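Two Grippers, One Table
At Plernstead, a small lab puts a pair of robot hands through the same chores 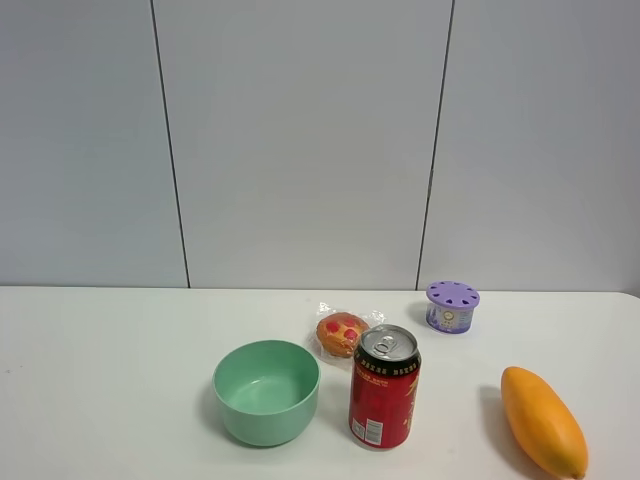
The test table at Plernstead, with a bowl, a drink can, a wrapped pastry, a purple-lidded container and a mango.

March 11, 2018

Zihan Han has picked up a lot of fruit this year, all of it by robot. She runs the handling bench at Plernstead, where two grippers are being compared on ordinary household goods. One is the Hureck, a stiff two-finger model. The other is the Leite, which has soft pads and closes more slowly.

Each gripper goes on the same arm and gets 60 seconds per pick. The job is to lift an item, hold it for five seconds and set it down in the bowl or back on the table. By the end of last week the lab had logged 866 attempts.

The Hureck does well with cans. It closes square on the sides and rarely slips. Plastic wrapping is harder for it, and a pastry in a crinkled bag can take up to seven tries. The fingers often catch a fold of wrapper and miss the cake.

The Leite is better on wrapped food and on mangoes. Yaqin Xu, who writes the control software, had to lower its closing force twice to stop it marking the skin.

"With the Hureck I mostly change the approach angle," Xu says. "With the Leite I change everything else."

Changing grippers takes a wrench and a new calibration. The overhead camera from Staklow stays where it is. Han plans to add glass jars in May, once the replacement pads arrive.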